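Why I stopped wanting the open plan

When my wife and I moved to Narnbridge, we rented a house where the kitchen, the dining table and the sofa shared one big room. The agent was very proud of it. For the first month I was proud too. I called my parents and walked with the phone from one end to the other, and it took a long time.

Then November came, and we started to live there.

I want to write here in favor of the door. I mean the ordinary inside door, which closes, and which builders in the last years treat like a mistake of our grandparents. In my country every room had one. When my father fried fish, he closed the kitchen, and the fish stayed with him. In Narnbridge the fish came to sleep with us.

Smell is the small problem. Noise is the bigger one. If one person washes pans, the other person cannot hear the radio. If one person is on a call for work, the other one stands with a spoon in the hand and waits. We are polite people, so we both waited a lot. 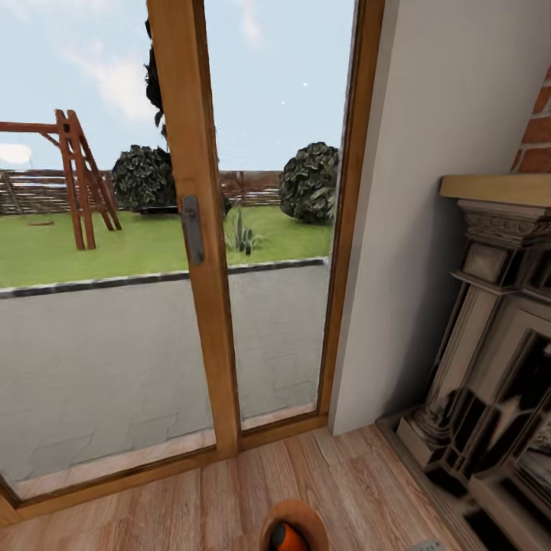
What the floor plan does not tell

A floor plan shows square feet, and the price follows the square feet. It does not show how many people can be alone at the same time. For me this second number is more important, but I have never seen it in any advertisement. The big house in Narnbridge had 341 square feet of living space in one piece, and in the evening it held one activity. Our apartment before, in Sernatari, had 224 square feet divided into two rooms, and it held two.

I know the arguments of the other side. Parents with small children want to see them while they cook, and I understand this. Light travels better without walls. Guests like to stand near the food. All of it is true, but small children grow, and guests go home at 11 p.m. The walls are needed by the ones who stay.

There is also the question of heat. We paid to warm a whole room because one of us was sitting in a corner of it. With a door, you can warm the corner. 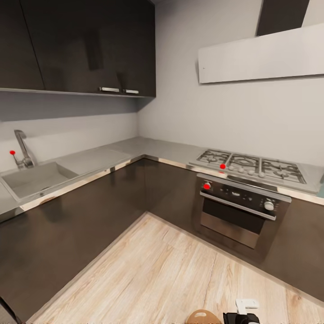
A modest request

I do not ask that everybody build the wall again. A sliding door is enough, or a wide opening with two panels that fold — something a family can open for a birthday and close for an exam. When a house is new, it is much easier to leave a place for it than to cut one later. We asked the owner if we could put up a partition at our own cost, up to 30 inches wide on each side, and he said it would lower the value of the house.

Maybe he is right about the value. We moved in spring to an older place, with low ceilings and five doors inside. One of them does not close well and I have to lift it a little by the handle. I do it every evening with pleasure, and my wife listens to her radio on the other side.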